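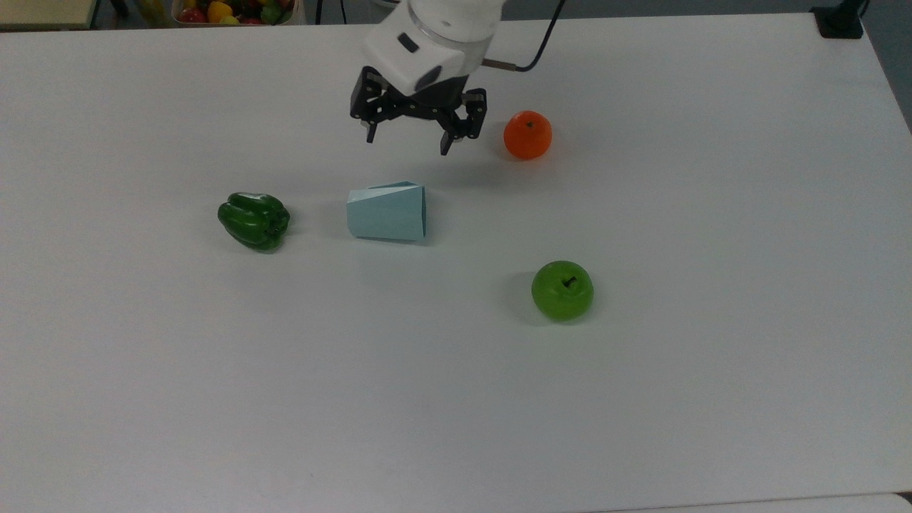 The white table, October

Up early to finish my statement for the Bremton scholarship. The limit is 80 lines and I had gone over, so I took out the whole paragraph about my grandmother's school and then put half of it back. It explains why I want to teach, and the rest reads like a form without it. Sent it at noon.

Bus to Galora after lunch for the mentoring afternoon. There were fewer of us than in spring. Leif Thorlacius ran it again and started with the money questions, which was a good idea as that is what everyone wants to know. The second payment comes in November. Anyone who has moved has to send a new proof of address, and a phone bill will do. I wrote that down for Sengar, who couldn't come and who moved in with his cousin over the summer.

We split into groups after that. Mine had 5 high school students, all from the Trodetti side of town, and the subject was whether to live at home during the first year. Two of them have parents who want them home. One girl said her mother would agree to a dorm if there was another girl from the neighborhood in the same building. I told her I lived at home the first year and spent three hours a day on the bus, and that my grades in chemistry showed it. I don't know if that helped her. She asked how I told my parents I was leaving, and I said I told my aunt first and let her do it.

Talked to Leif at the break about the tutoring hours. He wants me for eight a week. I said I could do six until exams — maybe eight after that. He said he would put me down for six and ask again in January.

Coffee was gone by the time I got there. Ate the sandwich from home.

On the way back I read through the reading list for the education course. Half the books are out at the library already. Need to ask Sengar if he still has last year's copies, and tell him about the phone bill in the same message.

Home at 8. Mom had kept soup. She asked if the statement was sent and I said yes, and she asked if I mentioned Grandma.

Tomorrow: laundry, chemistry problems, call the dorm office about the deposit.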